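I look after the two-armed machine we call Olis, and these are the questions that land in my inbox most often. If yours is missing, write to me or to Lies Claeys and one of us will add it.

## Setup

**How long does it take to get Olis ready for a table carry?**

If the hands were parked properly the night before, 10 minutes. Power up the arms first, wait for both wrists to report in, then wake the hands. Please don't do it the other way round! The hands will come up fine, but they'll hold a stale zero and you'll wonder all morning why the left one closes late.

**What grip should I load for a tabletop?**

The one called "edge". Index finger goes flat on top, everything else wraps under the near edge, same on both sides. Thijs Willems likes to start from the general pinch and adjust it by hand, and he's good at it, but I'd stick with the saved one until you've done a few carries.

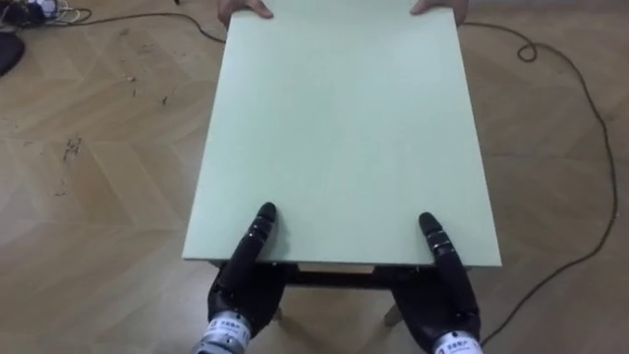 I set the closing force at 166 on both hands and leave it there. (That's the controller's own scale, so don't go looking for newtons.) Go much higher and the fingertips start to polish a painted top, which Els Van Rooij will notice before you do.

**Does the person at the far end need any training?**

A short chat is enough. Hold the far edge near the corners, keep your thumbs relaxed, follow the machine and don't steer it. And say "letting go" out loud before you let go. The stop button stays with a third person, because your partner's hands are busy.

**Where do the cables go?**

Off the walking path, with enough slack that an arm at full reach can't tug anything. I walk the route once before every carry, looking at the floor only. It feels silly and I still do it.

## Looking after the hands

**How often do the fingertips need changing?**

The counter on the Carusar page goes up by one with each full close. I swap tips at 2,912, or sooner if I can feel a flat spot with my thumbnail. Do both index fingers together even if one looks fine, or your grip goes lopsided.

**Can I clean them with alcohol?**

The hard parts, yes, on a cloth and never sprayed. For the tips, use plain water and a drop of dish soap, and let them dry completely before you power up.

**One finger feels loose. What now?**

Check these before you order anything:

- Wiggle the finger with the power off. A tiny bit of play at the last joint is normal, but a click is a problem.
- Snug up the knuckle screws with the small driver in the Nultus case. Finger-tight plus a nudge, please. I've drilled out two already and I'd love to never do that again.
- Reload the edge grip and try a short hold with a partner on the far side, keeping the table low.

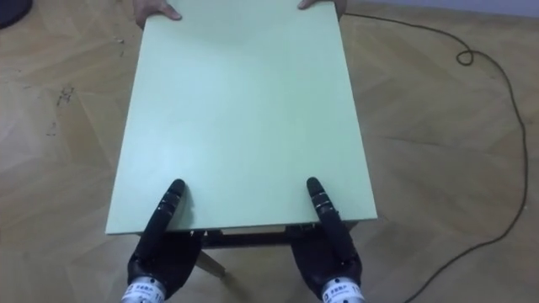
## Faults and repairs

**What does error 739 mean?**

One wrist has lost touch with its hand. Nine times in ten it's the connector, so power down, reseat it and start over from the top. If it comes back the same day, leave the machine off and tell Jelle Leemans which side it was.

**Can I swap a hand myself?**

Sure, once you've done it with me in the room. Copy the details off the wrist label before you start, and run the zeroing routine afterward, even if everything looks perfect.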